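What I Learned From Sleeping Badly for a Whole Summer

4 min read

I have been a poor sleeper since I was a kid, but this past July was something else. We had moved into the upstairs apartment in Detuddale at the end of spring, and I had told everyone how charming it was, with the slanted ceilings and the little window over the street, and then the heat came and settled up there with me like a large dog. I was awake at 3 a.m. most nights, doing sums in my head and getting crosser by the minute.

So I did what I always do, and read far too much. I read that you should get up if you can't sleep, and I read that you should never get up. I bought a sleep tracker called the Flarkance, wore it for 16 nights, and found that checking my score each morning made me more tired than the night had. I also cleared off my bed, which had turned into a kind of desk and pantry and junk drawer over the years, my phone included.
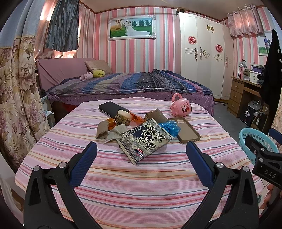

My sister wrote back to my long complaining email that I should stop going to bed at nine o'clock just because I was worn out, and go when I was sleepy, and that she was surprised I couldn't tell the two apart by now. I was a little put out by this for a day or so. Then I tried it.

It was hard! At nine I wanted nothing more than to lie down, and staying up meant finding something to do that wasn't a screen or a snack. I took to walking down to the river at Ternska and back, which is 4000 steps if I go by the bakery and closer to the truth if I don't count the times I stopped to look in at people's gardens. Somebody down there grows the most wonderful beans. By the time I got home I had usually stopped writing angry letters in my head, and I could sit by the window with a library book until my eyes really did start to close.
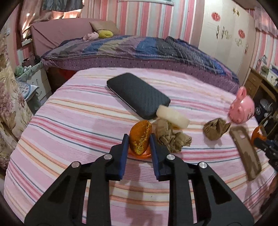
Odds and ends on the striped sheet.

I should say something about sheets, because so many of you asked after my last post. I had always believed that a higher thread count was better, and I once paid a silly amount for a set that boasted of 1000. They were heavy and slippery and I was too hot in them from the first night. What I like now is plain and thin and washed so often that it has gone soft, and I hang it on the line whenever the weather lets me – even in the cold months, when everything comes in stiff as a board and smelling lovely.
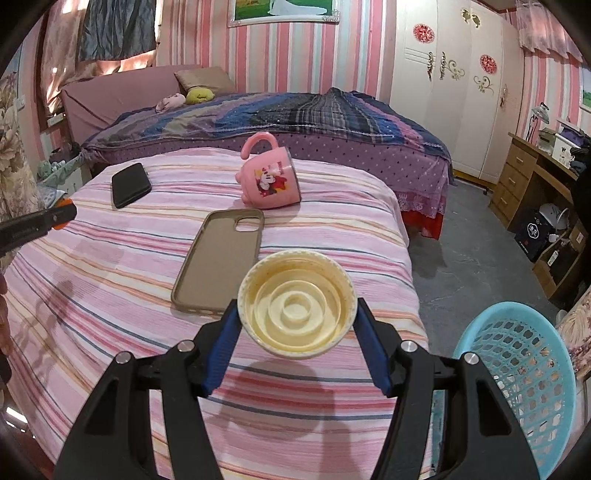 The other thing that helped was getting up at the same time every day, weekends too, which I fought against for weeks. I love a slow Saturday. But I found that if I slept in until ten, I paid for it on Sunday night, and then the whole week started off crooked. Now I get up at half past six and have my slow morning anyway, just earlier, with the window open and a pot of tea and the street still quiet.

I still have bad nights. I had one on Thursday, when the wind got under the roof and rattled something I have yet to find, and I ended up in the kitchen eating toast and reading an old seed catalog until it was nearly light. I went to work and was a bit slow and a bit dull, and I went to bed when I was sleepy. Next week I'm going up the ladder to look for whatever it is that rattles.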